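Last updated 2021-02-16 by Teresa Michalski

These are the questions we get most often about the wooden card organizers at the Borkowska reading room: how they are used, what goes in them, and how to sort a batch of cards at home. If your question is about opening hours or fees, please use the general page.

## Sorting boxes

### What are the boxes for?

They hold small cards and paper slips while a batch is being sorted. We use them for old view cards, lot tags, and the slips that come back with returned loans. Nothing is stored in them for good. When a batch is finished, the cards go into sleeves and the box goes back on the cart.

### How should I set up a table?

Put the box in the middle of the table with the open side up. If you are entering titles as you go, keep the laptop behind the box and work across it. Leave space on one side for cards you have not looked at yet. Drinks stay in the hallway.
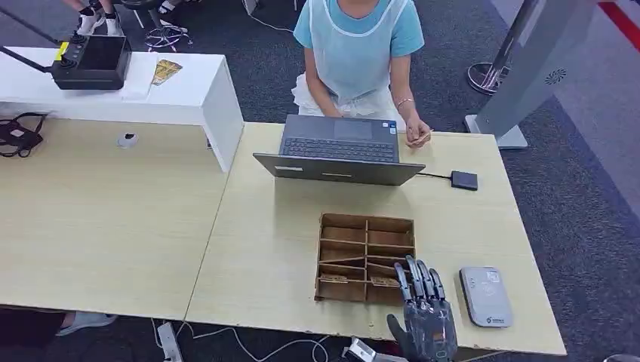 *A sorting table with the open wooden box and two paper tags in the compartments.*

### Do I have to fill every compartment?

No. Most batches use only part of the box. Start with one compartment for each street or district on the batch list and add more as you need them. An empty compartment between two groups makes it easier to see where one ends.

### Why are some of the dividers at an angle?

The dividers in the Cirkico boxes are thin and can be moved. A slanted divider lets a card lean back, so the top edge is easier to pick up. If you prefer them straight, you can change them. Lift from both ends. They will split if you pull from the middle.

### What goes on the paper tags?

Write the batch number on the first line and the group name on the second. Use pencil only. A tag stays in its compartment until the group is checked, and then it moves into the sleeve with the cards. Please don't tape tags to the wood.

### Do I need an apron or gloves?

Aprons are optional. Some older cards leave brown dust on clothing, and plastic aprons are available at the desk. We do not require gloves for paper cards. Clean, dry hands are fine. Gloves are required for glossy photographs, and we supply them.

## Slotted shelves

### What is the difference between a box and a shelf?

A box is for sorting. A shelf is for looking. Once you have a group in order, you can stand the cards on the slotted shelf and compare them side by side, which helps with undated street views where the same building shows up more than once.

### How do I put a card on the shelf?

Slide the bottom edge onto a ledge and let the card lean against the board behind it. Do not push it into a gap between boards if it feels tight. Cards with rounded corners go in more easily than square ones, which sometimes catch on the unfinished edge. If a card catches, take it out and use another ledge.

### The cards shine under the lights. Can I turn the lights down?

The overhead lights are on one switch for the whole room, so we can't dim them for one table. Try tilting the card or moving it one ledge lower. There is also a desk lamp you can ask for.
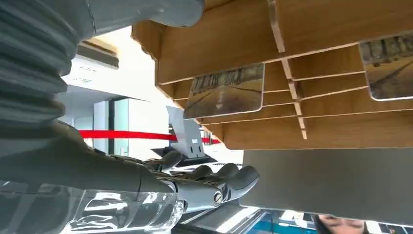 ## Borrowing and buying

### Can I borrow a box?

Yes, for up to 30 days. There are two sizes. The small box holds 200 cards if they are all standard size, and the large one holds 400. Mixed sizes take more room. Shelves can't be borrowed.

### Where can I buy one?

We don't sell them. Cirkico makes the boxes and Brasard makes the shelves, and both take orders by mail. Brasard shelves come flat. The boards interlock, and you don't need glue, but check that every upright is fully seated before you put weight on it.

### How do I clean the wood?

Use a dry brush along the slots, then a dry cloth. Don't use oil, wax, or spray polish, all of which can mark the cards. If something has spilled, blot it and leave the box open overnight.

### Are the cards in the room originals?

The cards in the practice batches are reprints from the Orkov set. You may handle them freely. The originals are kept in closed storage, along with a town plan from 1826, and can be seen by appointment. Appointments for originals were paused in January and are open again.

### I found a card in the wrong group. What should I do?

Leave it where it is and write the card number on the correction sheet at the desk. Teresa goes through the sheet at the end of each batch and moves the cards herself.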